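Collections and Archive Assistant (part-time, fixed term)
Plastberg House and Studio

Plastberg House is a former grain store converted to a dwelling and painting studio in the 1920s, and now run as a small historic house museum. The Kravchuk bequest, received last year, has added 248 items to the collection: sketchbooks, letters, household accounts and a quantity of loose plans. Most are not catalogued. We wish to appoint an assistant to carry this work forward.

Hours: 20 per week, to be worked between 9 am and 4 pm
Term: 11 months, starting in December
Reports to: Higinio Orozco, Collections Manager

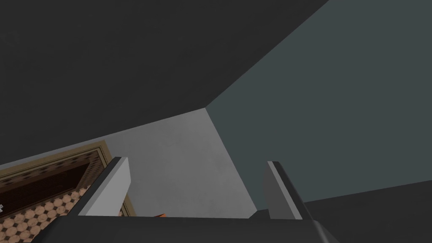 Two fingers and the corner of a room, computer rendering.

Duties

The postholder will number, measure and describe each item in the bequest and enter the record in the house database. Boxes are to be repacked in acid-free materials and their shelf locations updated. Temperature and humidity readings in the store are taken at the start of each shift. The postholder will also answer written enquiries from researchers and supervise the reading room when it is in use - normally two afternoons a week.

A smaller part of the job concerns the building itself. Some 37 drawings relate to the conversion by the architects Fernar, and these must be checked against the present layout of the ground floor and loft.

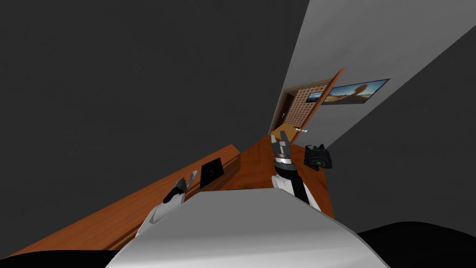
Differences should be noted on the survey sheets and passed to Fouad Nassar, who keeps the building record. No structural knowledge is needed, but the postholder must be able to read a plan and section.

Requirements

Experience of cataloguing in a museum, archive or library. Accurate typing. Ability to read handwriting of the period. The store is reached by a steep stair, and boxes weigh up to 11 kg; please tell us if you would need changes to working arrangements. Knowledge of the Jernunov circle of painters is useful but not required.

How to apply

Send a CV and a letter of no more than two pages to Higinio Orozco at the house. Applications by post or email are treated equally. Interviews will be held at Plastberg and include a short cataloguing exercise - travel costs are repaid on production of receipts.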